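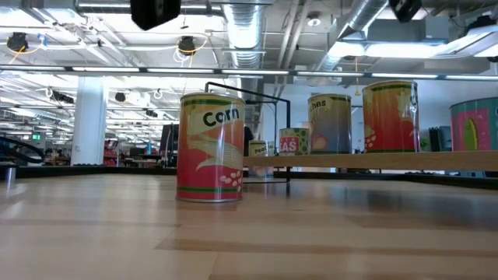

Office of Community Food Programs, Records and Data Unit

Berchtold Pantry Intake Records: Data Card

Summary

This dataset holds the intake records of the Berchtold food pantry and its partner site at Jerero. Each row describes one donated lot of shelf-stable food, from the time it is logged at the receiving desk to the time it is assigned to a shelf category. Canned vegetables and canned fruit, such as corn and peaches, make up the largest categories. Fresh and frozen goods are recorded in a separate system and are not covered.

Files

intake.csv – one row per donated lot
categories.csv – category codes and their plain names
sites.csv – site codes and opening hours
notes.txt – corrections made after release

Main fields

lot_id: a unique number given at intake. Numbers are not reused.
site: BER or JER.
category: a code that matches an entry in categories.csv.
units: the number of containers in the lot, as entered by desk staff.
best_by: month and year as printed on the container. Left blank when the print cannot be read.
condition: good, dented, or rejected.
comment: free text, limited to 200 characters.

Collection

Staff enter records by hand at the receiving desk. Entries are checked every Wednesday against the paper log. Lots with fewer than six units are combined with others of the same category and best-by month before entry, and the combined lot receives a single number.

Known limits

The Jerero site used an older category list until July. Its codes were mapped to the current list, and four of them had no clear match. These appear as OTHER. The condition field depends on the judgment of the person at the desk – two sites may grade the same dent differently. Brand names were not recorded.

Privacy

Donor names, addresses, and telephone numbers were removed before release. Comments were read in full and edited where they named a person.

Use

The records may be used for planning, teaching, and research. They should not be used to rank sites or to estimate household need.

Maintenance

Myrto Galanis maintains the files. Grigoris Spanos reviews changes to the category list. Requests for correction should state the lot_id and the field concerned, and may be left at the Berchtold receiving desk.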